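**Workshop notes, October 14, 2022**

The arm project in the back bay has moved along since the last newsletter. The Corkau arm is bolted down, the wiring is tidied, and the Nivero controller now starts up without tripping the breaker. Most evenings this month have gone into simulation, where a bad move costs nothing but time.

The task we settled on is a simple one: handling bowls and a ball over a pegged tabletop. The simulated bench has a gray bowl, a pink bowl and a dark ball, with the view taken from beside the gripper. We had 2000 runs logged by Tuesday. The failures were mostly the same one — a finger coming down too close to a rim and pushing the bowl sideways.

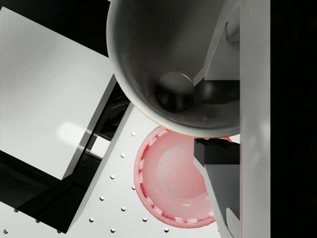 Slowing the last part of the approach to 15 millimeters per second fixed a good share of those. The rest came down to the finger angle, which was set 4 degrees off in the model file. That error had been there since February, when the file was copied over from the old Kang gripper. If you took a copy of it for your own build, please check yours.

The printed finger pads are next. Two sets are done and a third is waiting on filament from Cusberg. The first pair came out too stiff, so the new ones have a thinner wall and 30 percent infill.

Bench time for the arm is still Wednesday after six. Sign the sheet by the door, and please leave the emergency stop cable where it is — it has been unplugged twice this month to make room for the glue gun.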